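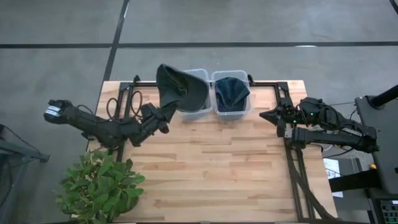

Butcher block worktops

A butcher block is a slab made by gluing strips of wood together side by side. I've had them in three kitchens now and I keep being asked about them, so I've put everything I know on one page.

Where the idea comes from

Butchers used to chop on a slice of tree trunk, which cracked as it dried out. Glued blocks move a lot less, and you can make them as wide as you like. The kind with the ends of the wood facing up (end grain) is the proper chopping sort - it's kind to knives and very heavy. Edge grain, with long strips lying flat, is what most of us end up with on a table or worktop. It's cheaper and easier to make.

Which wood

Maple and beech are the usual ones. Beech is lovely but it does swell if you leave a puddle by the sink, ask me how I know! Oak looks grand and turns black wherever wet iron touches it. My favourite is birch, which starts out very pale and goes a sort of honey colour over the years.

There's a small museum of workbenches in Brallholm, and I spent a whole wet afternoon there in June. They have 955 pieces on the list, and the oldest bench has a dip in the middle you could serve soup in.

Oil or varnish

I'm an oil person. A new top wants several thin coats, wiped off after 30 minutes, and then another whenever it starts to look thirsty.

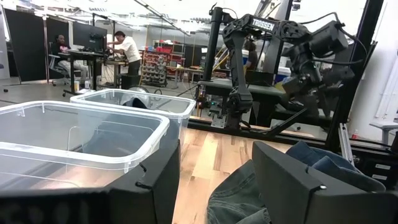
Varnish is less bother day to day, but once it chips the water gets underneath and you have to sand the whole lot back. I used Povix oil on my last one and it smelled of walnuts for a week (quite nice, really). Whatever you use, do the underside as well. If only the top is sealed, the two faces take up damp at different speeds and the slab starts to cup.

Fixing it down

Wood gets wider and narrower with the seasons, so don't screw it down tight. Use slotted brackets and leave a gap of 7 mm at the wall. I skipped this once, and by spring there was a split long enough to lose a teaspoon in.

Related pages
End grain and edge grain
Ganeo joint
Looking after beech
Povix oil
Workbench museum, Brallholm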